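News > Community > Classes and Clubs

Calligraphy table opens at Wanyama center

05/01/2020
By Zawadi Mwakalinga

A practice table for Chinese calligraphy has opened in room 404 of the Wanyama center, and anyone who signs up at the front desk can use it. The table is free for members. Visitors pay 2 dollars a session, which goes toward brushes and paper.

The idea came from Krešimir Begović, who teaches drawing at the center and took up brush writing as a hobby. He said people in his classes kept asking where they could try it without buying a full set of supplies first.

"A lot of them just want to sit down and make a few strokes," Begović said. "They don't want to order ink and paper and then find out it isn't for them."

The table is covered with a black cloth and has a large cream-colored mat on top, printed with a grid. Dashed lines divide each square, crossing through the middle and from corner to corner. Learners use the lines to judge where a stroke should start and how much room it should take up. The pattern is named for the character 米, which it looks like.

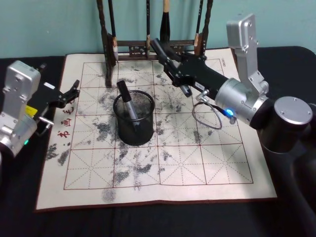
The practice mat, with a mesh pen holder and a wooden brush rack.

Beginners will work on single strokes before they try whole characters. Begović suggests staying with one character for a full session and filling a row with it, then going back to see which attempt came out best. He plans to leave a folder of model sheets in the room — mostly short characters with few strokes.

Sessions last 50 minutes. The table seats 2 people, and the desk will not take bookings for larger groups until a second table is ready. The center hopes to have that one in place by June, along with a shelf for storing finished work.

Users are asked to bring an old shirt or an apron, and to rinse brushes in the sink down the hall. Brushes should be hung up with the tips pointing down when a session is over. Markers may be used for notes and labels but should be kept off the mat.

Children are welcome with an adult. The center has not set a minimum age, though Begović said younger children may find it easier to start with a thick brush and one large square on plain paper.

He will be in the room for the first part of each evening session to answer questions. There is no set course, and people can come once or keep coming — the sign-up sheet works the same way for both. Members who have spare brushes in good condition can leave them at the front desk, marked for room 404.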